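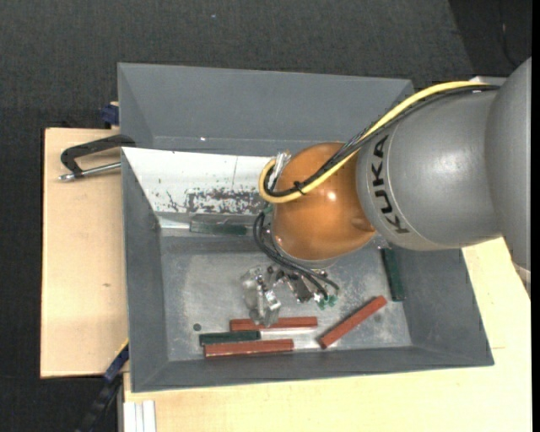 Home | Film | TV | Books | Archive

Betside (two-disc set)

Six hours is a long time to spend in Trudonville, a harbor town where the only growth industry appears to be funerals. Betside opens with a drowned accountant and a missing 2,000 dollars, and by the end of the first episode you will have met 3 people with a motive and one with a sense of humor. He dies in episode two.

Rosine Leblanc plays Detective Guerra as a woman who last slept in October. She's terrific, particularly in the long interview with the ferry owner, where she says almost nothing and eats most of his sandwich. Bartosz Bednarek has less luck as her boss. He gets to slam a door, then a bigger door.

The plot creaks whenever it leaves town. A detour to Nulumdale uses up 40 minutes and a perfectly good helicopter to learn what the barman said in the first place. Disc 2 has a commentary track, mostly about parking.

Still, I watched the last two episodes back to back, past midnight, with the lamp on.

Sign up for our newsletter: new reviews twice a month.

Contact | Copyright | Back to top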